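4 Preparing the table and fitting the planter insert

This section covers the Tusmont self-watering insert, small size, when used inside a decorative outer pot. For the large size and the wall trough, see section 6. Read section 2 (Parts supplied) before you start.

4.1 Choosing a position

The planter must stand on a level surface. A slope will cause the float to read low on one side and high on the other.

1. Place a spirit level on the surface, first lengthways and then across.
2. If the surface is not level, adjust the feet of the table or choose another position.
3. Check that the position receives daylight for part of the day. Do not stand the planter directly above a radiator.
4. Leave a gap of at least 12 cm between the planter and any wall, so that the filler tube can be reached.

Caution: Do not stand the planter on electrical equipment. Water may escape if the reservoir is overfilled.

4.2 Checking the outer pot

The insert fits any watertight outer pot with an inside diameter of 90 mm or more at the rim. Soft-sided and irregular pots may be used provided that the insert hangs freely and does not touch the base.

1. Empty the outer pot and wipe the inside.
2. Measure the inside diameter at the narrowest point of the rim.
3. Fill the pot with water to a depth of 2 cm and leave it on newspaper for 11 hours. If the paper is damp, use the Kenden liner (sold separately).
4. Pour the water away and dry the pot.

A pot with a rolled rim will hold the insert slightly higher than a plain one. Fit the spacer ring only if the insert rocks when pressed lightly with one finger.

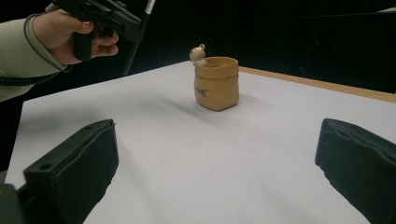 4.3 Fitting the wick and insert

1. Soak the wick in clean water for five minutes.
2. Push the wick up through the slot in the base of the insert until 44 mm stands above the floor. The remainder hangs below.
3. Lower the insert into the outer pot. The wick must reach the bottom – if it does not, pull it down a little and check again.
4. Clip the filler tube to the side marked F.
5. Drop the float into the tube with the red end uppermost.

Note: Wicks supplied before August have no blue thread. They are fitted in the same way.

4.4 Planting and first filling

1. Spread a thin layer of potting compost over the floor of the insert, keeping the wick upright.
2. Set the plant in place and fill with compost to just below the rim. Firm gently.
3. Water from above until the compost is moist throughout.
4. Wait for one hour, then add water through the filler tube until the red end of the float reaches the MAX line.

For the first two weeks, continue to water lightly from above. New roots will not yet have reached the wick. After this period use the filler tube only, and allow the float to fall to MIN before refilling.

Caution: Do not add liquid feed to the reservoir during the first month. See section 5 for feeding.

Technical text: Sunita Kushwaha. Checked: Madhu Mittal.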